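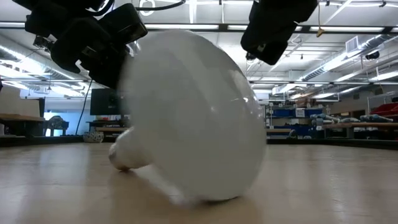 ## 4. Filling and Starting the Diffuser

Read this section before you plug in the Welstead for the first time. It covers the home model and the 214 office model. The two fill the same way, but the office model has a larger tank and a second mist setting.

**Before you start**

- Take off the shipping tape from the lid and the mist outlet.
- Wipe the inside of the tank with a soft cloth. Don't use soap.
- Place the diffuser on a flat, level surface at least 13 inches from walls, curtains and framed prints.

### 4.1 Filling the tank

1. Unplug the adapter from the wall.
2. Lift the lid straight up. Don't twist it.
3. Pour cool tap water into the tank up to the MAX line. Use the measuring cup, not the faucet.
4. Add three to five drops of fragrance oil. Start with three in a bedroom.
5. Put the lid back on with the notch facing the cord.

> **CAUTION:** Never fill past the MAX line. Water can get into the fan and damage it. This kind of damage isn't covered by the warranty.

**Note:** Le Goff sampler oils are stronger than the full-size bottles. Use two drops at most. Body mist, perfume and bath products must not go in the tank.

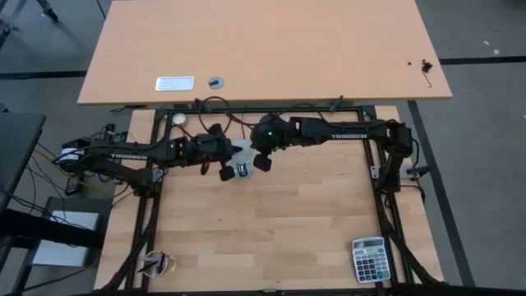

### 4.2 Starting the mist

1. Plug the adapter into the diffuser first, then into the wall.
2. Press MIST once for steady mist. Press it again for 30 seconds on, 30 seconds off.
3. On the 214 only, hold MIST until you hear a beep to switch to high output.
4. Press TIMER to choose one, three or six hours.

The mist may take a minute to show. If you don't see any, check the water level and make sure the lid is seated. The diffuser shuts itself off when the tank is low and beeps twice.

### 4.3 Changing the scent

1. Turn the unit off and unplug it.
2. Empty the tank from the side marked DRAIN.
3. Wipe the tank with a cotton ball and a little rubbing alcohol.
4. Let it air dry with the lid off, then refill as in 4.1.

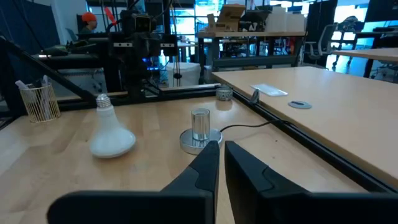

If the old scent is still there, run the unit on plain water for one hour and drain it again. Citrus oils can leave a film on the outlet. Clean it with a cotton swab once a week if you use them often.

> **CAUTION:** Keep oils off painted and varnished furniture. Wipe up spills right away.

Replacement lids (part 1087) and measuring cups (part 166) can be ordered from Rornska at the Standemport address on the back cover. Have your model number ready. It is on the label under the base.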